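Home | Project | Data | FAQ | Contact

Questions We Receive About the Mitari Grasping Collection

January 8, 2019
By Stamatia Makris

Print this page | E-mail this page

Since we opened the first part of the collection for download, we receive many letters with similar questions. I have put the most common ones on this page with my answers. English is my third language, so please write to me if some answer is not clear.

What is Mitari?

Mitari is a collection of grasp attempts made by a robot arm on everyday objects. Each attempt is one example for a learning system. The system looks at the objects before the attempt, it receives the motion which the arm made, and it receives one label at the end: the object was lifted, or it was not lifted.

How many examples are there?

The release has 3847 attempts. They come from 128 objects. The work began in August in our Drevwood laboratory, and the collecting continues, so the next release will be larger.

Do you keep the attempts which failed?

Yes, all of them. In the beginning we had a discussion about this, and one colleague wanted to publish only good grasps. But a system which has seen only good grasps does not learn where the border is. We remove an attempt only when the recording itself is damaged, for example when the joint values are missing for part of the motion.

Who decides where the arm goes?

In the first part of the collection, the position and the angle of the gripper are chosen by chance, inside the limits of the bin. In the second part, an early version of the model proposes a grasp, and we add a small random change to it. The field named "source" tells you which of these 2 methods was used. Please do not mix them without looking at this field, the success rate is very different.

Why do you use a bin and not a flat table?

Many people ask this. On a flat table the objects roll away, and a person must go and bring them back after every few attempts. Walls also make the task closer to real picking work, where the gripper must go near a side or into a corner. The difficult cases in our data are very often beside a wall.

How do you choose the objects?

We buy them in ordinary shops, or we bring them from home. We look for different shapes and surfaces, and we do not want them too heavy. Toys are good for this work, also balls and things from the bathroom shelf. An object must be safe to drop many times. Glass we do not use, and nothing with liquid inside.

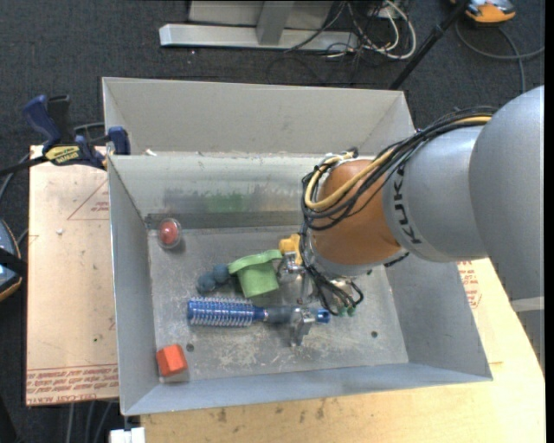

The gripper over a blue hairbrush, with toys and balls nearby in the bin.

A hairbrush is more difficult than people expect. The handle is slim and the part with bristles is wide, so a grasp can be good at one end and bad at the other. For the model this is useful — the same object gives it both kinds of label, and it must learn to look at the parts and not only at the whole shape.

Do you arrange the objects by hand?

Only at the start of a session. We pour them from a box and we do not correct the result, even if it looks strange. If two objects are touching, they stay touching. During the session the arm changes the arrangement by itself, because it drops every lifted object back into the bin at a random place.

How is the label made?

After the gripper closes, the arm goes up and waits for 4 seconds. We then compare the finger opening with the value for a fully closed gripper. For thin objects this check is not reliable, so a person looks at these attempts again. The two labels are stored separately — "auto" and "checked".

Can I add data from my own robot?

We would be glad. The group in Salinas is already preparing a part with a different gripper. You need the joint values, one view of the bin before the attempt and one after, and the label. Please write before you begin, so that I can send you the naming rules. To rename thousands of files afterward is not a pleasant job, I have done it.

Which software reads the files?

We use our own reader, Arisia, which you find on the Data page. It is small and it has few comments, for which I am sorry. The files can also be opened without it, and the format is described in the text file that comes with the download.

I found a wrong label. What should I do?

Send me the attempt number and the label you think is correct. Corrections go into the next release and are listed in the change notes, with your name if you wish it.

Print this page | E-mail this page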